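Old telephones find new desks as Tanasarn repair shop opens second room

TANASARN (July): A small repair business that started with wall clocks and desk fans has opened a second room for old telephones and other household pieces, after a year in which telephones made up most of the work brought to its counter.

Jornero, run by Jirayu Klinhom and Duangjai Kaewkla, took over the unit next to its own workshop on the lower end of the market street. The wall between the two was opened up in the spring, and customers can now walk from the repair counter into a showroom where finished pieces are kept until they are collected or sold.

Klinhom said the shop had been turning people away because there was no place to put their things.

"We had phones under the stairs and phones on top of the refrigerator," he said. "People would come to pick one up and we had to move four to reach it."
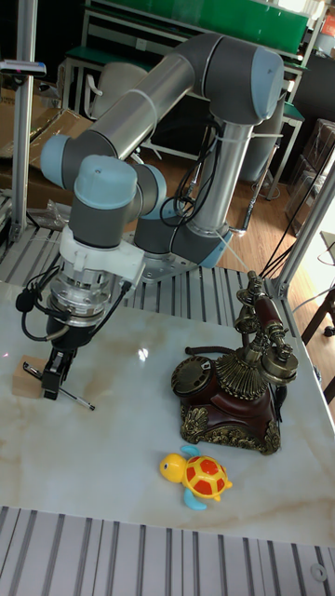
Most of the telephones that come to Jornero are decorative sets made to look older than they are, bought for hallways and hotel lobbies and then left unplugged when the line was changed. Owners usually want them to ring again. Some want only the metalwork cleaned, and that can take longer than the wiring. On a set like the one on the marble-patterned table, with gold-toned scrollwork around the base and a pleated fan ornament rising from the body, polish gets into the folds and has to be worked out with a soft brush. Kaewkla does that part of the job herself and will not use a powered wheel on it. Dials are taken off, cleaned and put back before the handset is looked at.

The shop has repaired 200 telephones since it began keeping a written record. The book is kept at the counter and lists the owner, the fault and the parts used. Loose dial springs and broken cords are the most common entries.

Parts are a continuing problem. Jornero buys cords and bells from Palar, a dealer in used electrical goods, and has an arrangement with Tarnimico, which supplies small brass screws and cradle hooks. Handsets are harder to find. When one is cracked, the shop glues it if the break is clean and otherwise waits for another set of the same pattern to come in for parts.

"I have a lady who has waited since before the rainy season," Kaewkla said. "She calls to ask, from her other phone."

The new room will also take in small items for the desk and shelf, including pens, clocks and children's toys, which customers had been bringing in along with their telephones. Toys are accepted for cleaning and simple fixes only. The shop does not take computers or mobile phones.
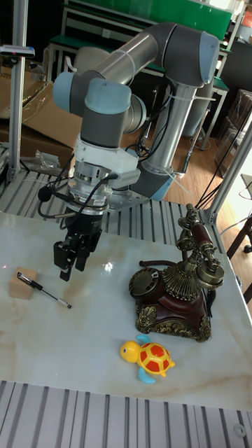 A rotary telephone with a brass dial and a coiled cord, with a toy turtle and a pen on the same tabletop.

Prices for telephone work are set after the set has been opened, and there is no charge for looking. Owners who decide against a repair are asked to collect within two weeks.

Klinhom said the pair had no plans to hire, although a nephew helps with deliveries during school breaks. The lease on the second unit runs for two years.

The repair counter opens at 9 a.m. and the new room an hour later. Both close at 5 p.m., and customers with heavy pieces can unload at the side door before noon.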